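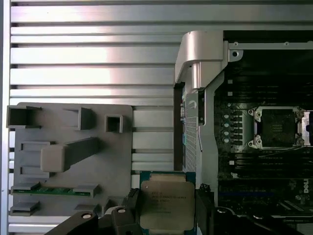

Setup and Upkeep of the Jilero Cell

1. Background

The Jilero cell is the robot station our group took over in February. Its job is to move a processor and a memory module between an open workstation and a gray fixture plate. We did not build the arm or write the motion program. Our part of the project was getting the cell set up so that it could run unattended, and writing down how to keep it that way.

2. The fixture plate

The plate stands upright against a wall of aluminum profiles, next to the open computer. The module sits low on the plate between two end clips, with the processor's place above it. Everything the arm does on this side is taught from one corner of the plate. If the plate shifts, every taught point shifts with it.

We first tightened the plate by hand and had to reteach it twice. Now we mark the plate position with tape on the profile, tighten the screws in a cross pattern, and run the arm to the corner point at low speed before anything else.

3. Gripper

The fingers are black, with white-capped fasteners on top that are easy to check from the front. We check them before each session. A loose finger does not stop the program – the part just goes in at an angle. 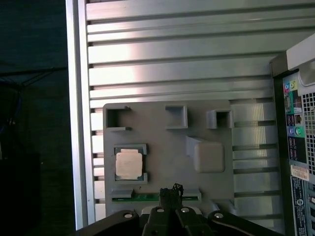

By Siu-ming Yu
Lavberg project group, 08/01/2024

4. Handling the processor

The processor goes into its retaining frame on the plate with the heat spreader facing out. The arm must back straight off before it turns. Our first path turned too early and came close to the sockets along the top of the plate, so we added a waypoint 45 mm out from the plate.

5. Maintenance

Every 15 cycles: wipe the finger pads and look at the clips.
Every 600 cycles: reteach the corner point and replace any worn clip.

The log stood at 1240 cycles when we handed the cell over. Spare clips are in the Lucero drawer, and the print files are on the Mekstead share under "plate".

6. Open items

The reflections off the profiles still bother the wrist camera. We tried turning the lamp away, but then the socket side was too dark. A matte sheet behind the plate is the next thing to test.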